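October, evening

Left arm went down again, same as yesterday. It was the fourth run after lunch. The arm was coming up from the bin and it just stopped, held for a second, then sagged until the gripper was resting on the rim. No error on the screen until a good while later, and then only the one we always get, lost contact with joint four. The right arm carried on with its own half of the job as if nothing had happened. That bothers me more than the sag does. When one arm drops out the other one is supposed to stop. It was in the notes Virier sent with the controller and I had taken it as true.

I hit the stop by hand. My fingers were well clear. I had been reaching in to straighten the tray not long before, though, and I wrote that down in the log because Margit Fekete will ask and because it should be in there.

Spent the next two hours on cables. Took the left arm down to the base and checked each plug along the links. Joint four looked fine. Joint three looked fine. I moved the arm through its whole reach with the power off and watched the cable at each bend, and up near the top, where it folds outward, the cable goes tight before the joint gets to its limit. Not by much. I think the clip slid along the link at some point and took up the slack. Moved it back 15 mm and put a new tie on it.

Then ran it with nothing to pick up, just the motion, 100 times. No drops. Ran it another 100 a little faster. No drops. On the next set it dropped at run 76, so 276 in all, and I sat there and looked at it for a while.

So the cable may be part of it but it isn't all of it. Swapped the power supply for the spare from the Karkness bench and started over. I have 300 clean runs on that one now. I would like to believe it. I am going to let it get to 476 before I say anything to anyone, as that was the longest stretch we had in the summer before this started.

The other matter, the right arm not stopping, I did get somewhere with. The stop signal between the two arms goes through a setting in the Skarar software, and the setting was off. It gets turned off when you load a new job file. I loaded a new job file on my first morning back. So did Margit the week before, and she didn't know either. I turned it on, pulled the plug on the left arm in the middle of a move, and the right one stopped where it was. Did it again from the other side and the left one stopped too. Loaded the job file again and it was off again, as I expected. I taped a note to the monitor for now. The proper fix is to have it checked at startup and refuse to run if it's off, and I've asked for that.

Put the kitchen things back out after that and set both arms over their bins to check the heights. The left one sits a little lower than I want.

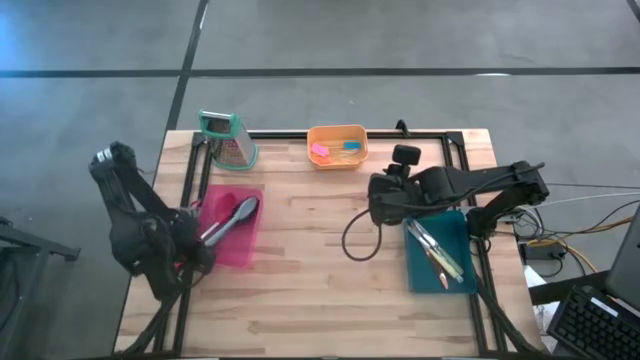
Both arms over the table, left at the pink bin, right at the tray with the knives.

I don't like the knives being in the set while this is open. An arm that sags with tongs in it is a nuisance. Wrote to Margit and said I want them out until we have a full week without a drop, and that the Chou people can have their knife runs late. She wrote back "fine" and nothing else, so that's settled.

Also need to do something about the cables on the floor at the right side. I caught the yellow one with my shoe twice today. If a power lead in that pile is getting tugged every time one of us walks by, that could be half my trouble, and I should have looked there first. Tomorrow, before anything else.

Home at 8. Ate soup. Wrist sore from the hex keys.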